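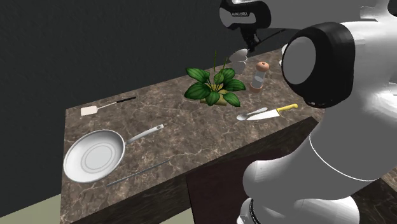
Loubna Sqalli: you're crowding the pot, that's why the onions go gray. Half the batch, lid off. Same answer I gave in August

krumg
Half the batch doesn't feed my house tho. I need the full amount in one go. The question was how to get them properly brown without standing there all night. Last try was an hour in and they were still blond and swimming.

tovar_iker
Lid ON for the first part. Seriously. They steam down, you get room in the pot, then lid off and turn it up. Been doing it this way for years

Loubna Sqalli
And then you spend ages boiling off the water you trapped. No.

tovar_iker
It's the same water. It has to leave the onion either way – lid just gets you there without burnt edges.

ashraf.c
Iker's right on the lid, wrong on turning it up. Medium all the way. High heat at the end gets you black bits and raw middles, I've thrown out more than one batch that way. Also how thick are you slicing Krum

krumg
Thin. Like paper nearly.

ashraf.c
Well there you go. Paper thin goes to mush before it goes brown. Go thicker, pole to pole, not across.

Eduardo Brandão
Agree on pole to pole. My grandmother's cookbook (1882 printing, falling apart, no author on the cover) says to salt the onions and leave them 30 minutes in a cloth, then wring. Tried it with 3 big yellow ones. They brown faster, no question. Taste a bit flat though. You're pouring flavor down the sink.

Loubna Sqalli
wringing onions in a cloth. ok

Eduardo Brandão
Don't knock it, the cloth never smelled the same again but the soup was good

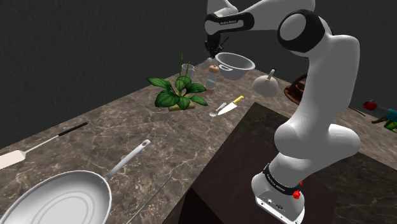 Ernow Cooking Club – Soups and Stews

krumg
Update. Did the lid thing, thicker slices, medium heat. Butter plus a little oil. Lid off once they'd slumped. Way better color, actual brown this time. Took around 2 hours all in so I don't know if I saved anything. Stuck bits on the bottom, I scraped them up with water, is that wrong?

tovar_iker
Not wrong, that's the best part. Splash of water, scrape, let it dry out, repeat. Each round gets darker. Told you about the lid

Loubna Sqalli
2 hours!! Mine are done way before that. Half batches, wide pan, go.

ashraf.c
Yours are golden Loubna, he wants brown. Different thing. For soup I'd go darker than you think, the stock thins it out.

Loubna Sqalli
I've made this soup more times then you've had hot dinners. Golden is fine if the stock is any good. If the stock is weak sure, burn the onions and hide it

ashraf.c
nobody said burn

Eduardo Brandão
Anyone add sugar? My sister does, a pinch. I say it's cheating and it makes the soup too sweet.

krumg
No sugar here. Did put in some vinegar at the end, just a capful. Helped alot, it was kind of cloying before.

tovar_iker
Vinegar or dry sherry. Sherry if you have it. And freeze what's left in a flat bag, you can snap off a piece for gravy

krumg
There's nothing left lol. Trying the salt and cloth next, with an old cloth. Will report back – also is red onion ok or does it go weird

Loubna Sqalli
goes weird. Purple-brown, looks like mud. Tastes ok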